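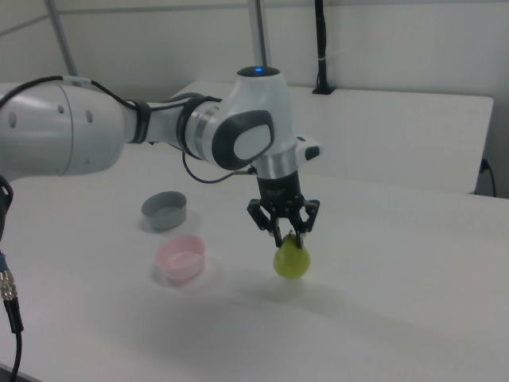 FOR IMMEDIATE RELEASE

My Pear Cookbook Is Finally Coming Out, and You're Invited to Zalstead to Eat Your Way Through It

ZALSTEAD – Hello, food editors, bookstore people, librarians, and anyone else who opened this email! My name is Safta Radu, and this October a small press called Orura is publishing my first cookbook. It's called Ripe on the Inside, it has 95 recipes in it, and every one of them uses pears.

I know how press releases are supposed to sound. Orura sent me a very nice template with a blank for "a quote from the author," and I filled it in three times and hated all three, so they told me to go ahead and write the whole thing myself. Here goes.

What the book is

Ripe on the Inside has eight chapters, and they follow the pear from hard to soft. I organized it that way because that's how I cook. You come home with a bag of pears and they're all like doorknobs. Four days later one of them is perfect, and by the weekend you have a bowl of fruit that needs to be dealt with before dinner (we've all been there). Most pear recipes start with "6 ripe pears," as if ripe pears were something you could just go and get.

So chapter one is for the doorknobs – pickles, slaws, a shaved pear and fennel salad I eat standing up at the counter, and a long braise with pork shoulder where a hard pear is exactly what you want. The middle chapters are for pears that give a little at the neck when you press with your thumb. That's where you'll find the tarts, the upside-down cake, and the pear and walnut dumplings that everyone who tested the book wrote to me about. The last chapter is for the really soft ones, and it's mostly butters, sauces, quick breads, and a sherbet that takes ten minutes of work and then a night in the freezer.

There's also a section at the back on storing and ripening. Pears ripen from the core out, so by the time the belly feels soft the middle has usually gone to mush. Check the neck! I've put that on so many pages that my editor asked me to take a few of them out, and I took out one.

Where it came from

I grew up eating pears from one tree, and I didn't like them. It was an old tree on Long Street, the fruit was gritty, and my grandmother boiled it in everything. It wasn't until I started working weekends at the Otedov orchard, just outside town, that I bit into one that had been picked at the right time and left alone in a cold room for a couple of weeks. I still remember where I was standing, next to the scale, with juice all the way down my sleeve.
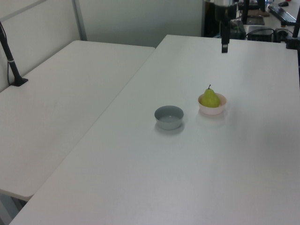 After that I got a little obsessed. I started a notebook, then a second one, and then I was the person who brought a pear thing to every potluck whether or not anyone had asked. Some of those early experiments were awful. The pear ketchup was fine on eggs and terrible on everything else, and there was a soup I won't describe. But the good ones kept getting requested, and at some point I noticed I was typing out the same dumpling recipe for people every single fall.

The Otedov orchard let me cook with whatever they had, including the ugly ones, and that shaped the book a lot. Nothing in it depends on a pretty pear. If yours has a scar on it or a dent from rolling around in the trunk, cut around the bad part and keep going. I tell you which varieties I like for what – Bosc for baking whole, Bartlett for sauce, Anjou when I want slices that hold together – and I also tell you what to do when the store only has one kind and you don't get a choice.

A few recipes I'd love you to try first

The dumplings, obviously. You make the dough with sour cream, and it forgives you for almost anything.

Skillet chicken with pears and mustard. It uses one pan and there's enough sauce for bread.

My grandmother's boiled pears, which I fixed. She used water. I use cider, a strip of lemon peel, and a lot less time, and I think she'd have come around to it eventually.

Pear and black pepper quick bread. It's better on the second day, so bake it at night and hide it.

The sherbet, if you have a blender and some fruit that's on its way out.

The launch

We're having a party at the Zalstead library this October, from late afternoon until the food is gone. I'll be cooking three things from the book on a portable burner and talking the whole time, since I can't seem to do one without the other. There'll be slices of different varieties to taste next to each other, which I really recommend doing once in your life if you think all pears taste the same. Bring your own pears too, if you have a tree and no idea what it is. I can't promise I'll be able to name it, but I'd love to try one.

Kids are welcome. There are nuts in some of the dishes, and everything will be labeled.

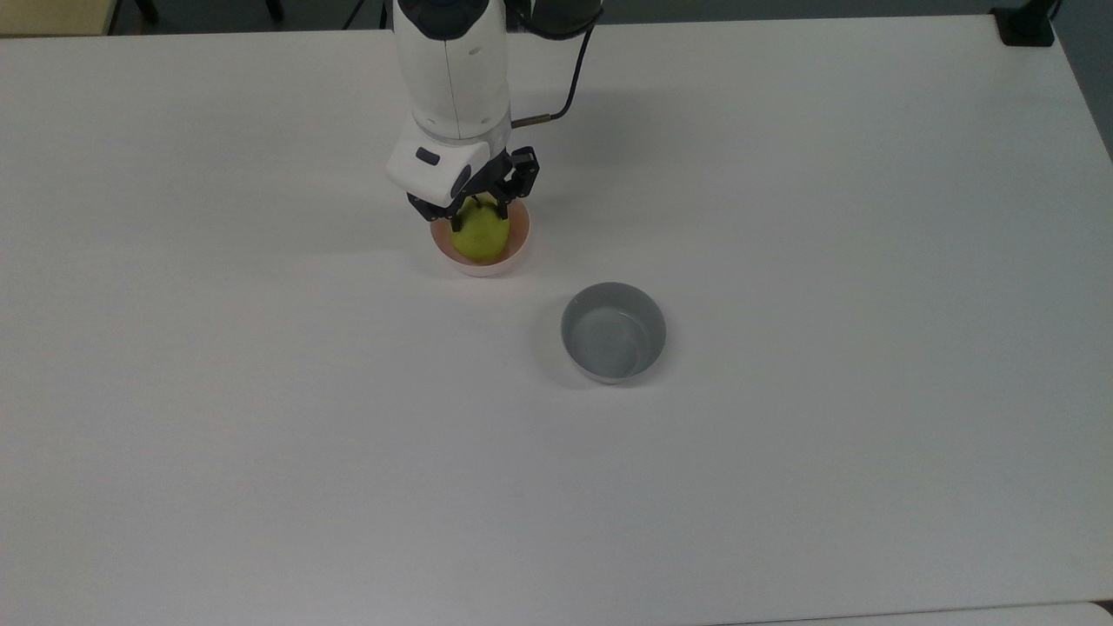 White tabletop and arm. Photo courtesy of Orura.

The practical stuff

Ripe on the Inside is a hardcover and costs $31. Orura is printing 2000 copies to start with, and it'll be on the shelf in bookstores and on Orura's own website from launch day. Bookstores and libraries can order ahead now through the press. If you run a cooking class or a book club that eats (the best kind), ask about the group price.

Each recipe gives weights and cups both. I tested in a regular apartment oven that runs hot on the left side, so there are a lot of notes about rotating your pan. There's a full index by ripeness as well as by ingredient, and I'm prouder of that index than of nearly anything else in there. Look up "too hard" or "too soft" and it'll send you to something for dinner.

For the press

I'm happy to talk on the phone, answer questions by email, or come cook for you if you're close enough to Zalstead to make that sensible. Mornings are best. Advance copies are available to reviewers as a PDF or on paper – please ask for paper if you plan to cook from it, because your screen will get sticky.

You're welcome to reprint one recipe with a review. Most people pick the dumplings, but I'd be thrilled if somebody ran the skillet chicken. Please keep the headnote with it, and please don't change "press at the neck" to "press gently all over." It's happened already with a handout I wrote, and I got letters.

About the author

Safta Radu is me. I live in Zalstead, I still work the fall weekends at the Otedov orchard, and this is my first book.

About Orura

Orura is an independent press that publishes books on food, gardening, and home cooking. Review copies, cover art, and interview requests all go through the Orura press desk, and they'll forward anything that's meant for me.

###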